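One Basket at a Time in Pellthorpe

Ute Gerlach had 37 days to empty a closet before moving from a house in Pellthorpe to a two-room apartment. She did it on one white table, with one basket, and finished with time to spare. 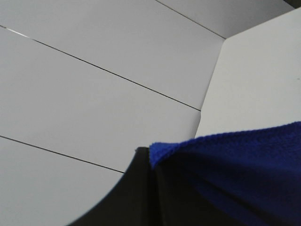

Gerlach does not believe in sorting on the bed. Things slide, and by evening the pile has to go somewhere so a person can sleep. She wants a hard, pale, plain surface, and she doesn't mind a few thin seams running between the panels. A dark sock shows up on a gray-white background right away – so does a loose button.

Her rule is that the basket sets the limit. Whatever fits is dealt with that day, and the closet door stays shut on the rest.

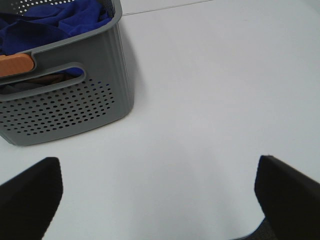

Her neighbor Ekow Essien tried the same thing in May and gave up after a week. He had been using a deep cardboard box and kept losing track of what was at the bottom. He started over with something shallower and got through his winter clothes in four evenings.

Both of them fold before they decide. Gerlach says a folded shirt is easier to judge than a crumpled one, and if it goes back on the shelf the work is already done. 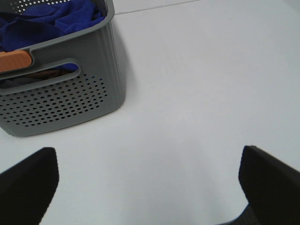 HOME BASICS

Choosing a basket

Plastic with small holes in the sides lets air through and wipes clean. Look for a handle opening wide enough for four fingers, and a rim that doesn't dig in when the basket is full. Measure your shelf first. Gerlach's is 30 centimeters deep, and she took two baskets back to the store before she wrote that down.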